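Home Notebook Bench pages Older entries Search

Notebook, bench 2 - September, afternoon

Subject: the tea corner things on the grey table, and where they should live.

Gaëtan Chevalier asked me to write down the arrangement before we move to the Brarwood room, so I do it now while it is still in my head. The wooden cabinet stays at the back of the table. It has two drawers and I would like to keep the top one for food only. The pale tray is for what we use the same day. Whatever is not finished goes back in a drawer in the evening.

The cans are the difficult item. Standing up they are too tall for the drawer (I measured the inside, 90 mm), so they must lie down, and then they roll when somebody closes it quickly. I tried a folded cloth behind them and it is a bit better. To try next: a strip of cardboard, fixed with two pieces of tape.
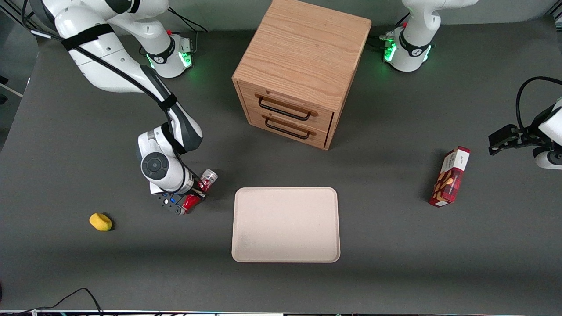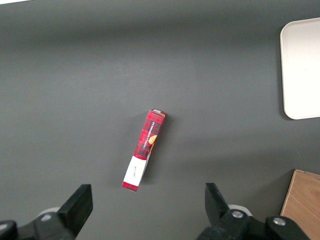 First: the table with cabinet and tray. Second: the vanilla shortbread.

The shortbread carton is long and narrow and I think it should be flat in the tray, with the name up, so we can read it without lifting. Jérémie Leblanc prefers it in the drawer with the tea. We have not decided. Shortbread breaks easily, so please do not put a can on top of it wherever it goes.

The sponge I would keep on the left side, far from anything made of cardboard. Last month a box from Skarier became soft at one corner and we had to throw out 6 sachets of sugar.

Some small points:
- I weighed one full drawer on the parcel scale, 1,010 g. The runner takes this without trouble.
- The label tape from Coste does not hold well on the wood. Paper and glue is perhaps enough.
- Ask Altivance if the second tray is still on order, Gaëtan has the email.

To do tomorrow: cut the cardboard strip, write the two labels, wipe the table before lunch - the crumbs go into the drawer otherwise.

2 comments Share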